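Two Grippers, One Pegboard

By Selma Vlachou
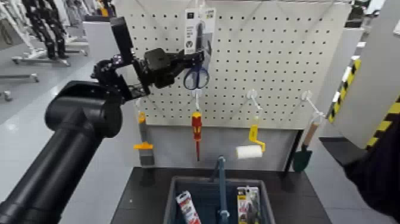
Retail picking is usually tested on boxes. Boxes have flat sides, and a suction cup or a pair of parallel fingers will handle most of them. Hardware hung on hooks is a harder load, and it was the load Osamu Nomura chose when his team at Sallholm set out to compare two grippers for a shelf-handling arm.

The first candidate, the Brurkumik, is a parallel-jaw unit with short, stiff fingers. The second, the Skonmont, has compliant fingers that bend around whatever they close on. Both were bolted to the same arm and driven by the same Zamora controller, with the speed limits left alone between runs.

The task has two parts: take an item off its hook, then put it in a basket on the table. Stock on the pegboard includes a putty knife, a screwdriver, a small paint roller, a garden trowel and scissors in a blister pack. The items share almost no geometry. A screwdriver can be held at many points along its handle. A blister pack wants to be pinched near the top, square to the board, or it twists on the hook and jams.

Nomura's team logged 1169 attempts, 605 with the Brurkumik and the rest with the Skonmont. The Brurkumik failed 177 times. Most of those failures came on packaged goods, where the stiff fingers closed at a slight angle and the card turned as the arm pulled back. On bare handles it was the better of the two, with less slip and a shorter close time.

The Skonmont tolerated poor alignment and seldom jammed a pack. Its weakness was weight held off center. A trowel gripped by the handle tended to droop during the move to the basket, and the planner had no way of knowing that the blade was now lower than expected. Several runs ended with the tip striking the basket rim.

"The gripper gets blamed for errors that start in the wrist," Nomura says. He traced a large share of the bad grasps to calibration drift between the camera and the arm, and recalibrating every 2 hours removed much of the gap between the units.

Sallholm has not picked a winner. A second round, planned for May, will put a force sensor behind each gripper and keep the hooks in the same positions.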